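Recording a remote-driving demonstration outdoors

These steps cover teaching a ground robot a route by driving it yourself with the handheld controller. You need a charged robot, the controller, a laptop running Guvel and a second person to walk alongside.

1. Walk the route first. Pick up loose stones and decide where each run starts and stops. Mark the start with tape.

2. Open a new session in Guvel and name it after the site and the month, such as trokdale-september. Set the episode limit to 2,000 frames.

3. Pair the controller and test the stop button twice before you drive anywhere.

4. Start recording, wait two seconds, then push the stick forward gently. Hold a steady speed. If you drift off line, steer back slowly and keep recording - the corrections are useful to the policy later.

5. Turn in wide arcs. Fast turns smear the video. A few blurred frames are fine, but a run that is blurred all the way through should be recorded again.

6. Stop the robot fully before you end the episode. Add a note on the light and the ground.

7. Play back each episode before you leave the site. Adeel Bajwa's longest run on our route came to 1,612 frames, and he trimmed the first 500 where the robot was still lining up. 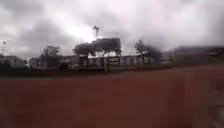

Frame from an outdoor run: reddish-brown ground, heavy cloud, blur strongest on the right.

8. Copy the session to the shared drive and check the episode count against your notes. Keep rejected runs in a separate folder.

Questions about the Guvel settings go to Indrek Sproģis.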